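Tsehay had the moving list in one hand and a pencil behind each ear, and she was having a wonderful time.

"Tape!" she called down the stairs. "Everything round goes in the bowl tonight, so we can find it in the morning!"

Her brother thought this was a strange rule, but he loved a rule, any rule, and he went off hunting through the drawers. The house on Sollwood Lane had 12 of them in the kitchen alone - deep ones, sticky ones, one that sang when you pulled it.

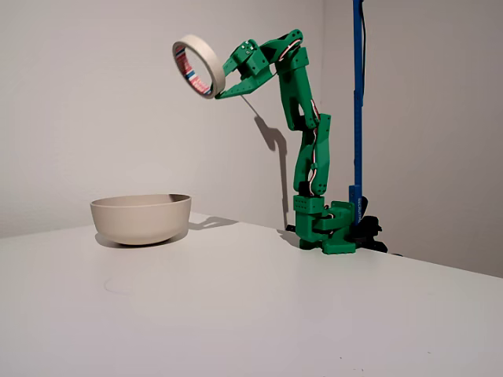
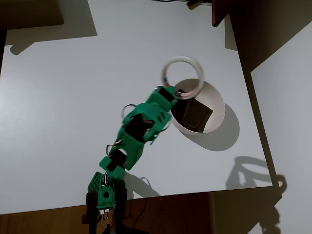 **Lorenz Schwaiger**
*Fiction editor, Sesness*

By suppertime the whole upstairs smelled of cardboard, and Tsehay had crossed off everything down to the curtains. She came into the kitchen and put both elbows on the table, right beside the bowl.

"Masking tape?"

"Found it!"

"And the see-through ring from Grandma's sewing box?"

"Found that too. What's it for?"

She had no idea! It had lived with them for three houses and it was coming to the fourth, and that made her so happy she had to walk once around the kitchen.

"Bowls are the best thing anyone ever made," she said. "You can put a whole evening in one."

Her brother looked at the list. There was one line left, in her biggest handwriting - BOWL - and underneath, much smaller, *what do we pack the bowl in?*

He went back upstairs to look for a towel.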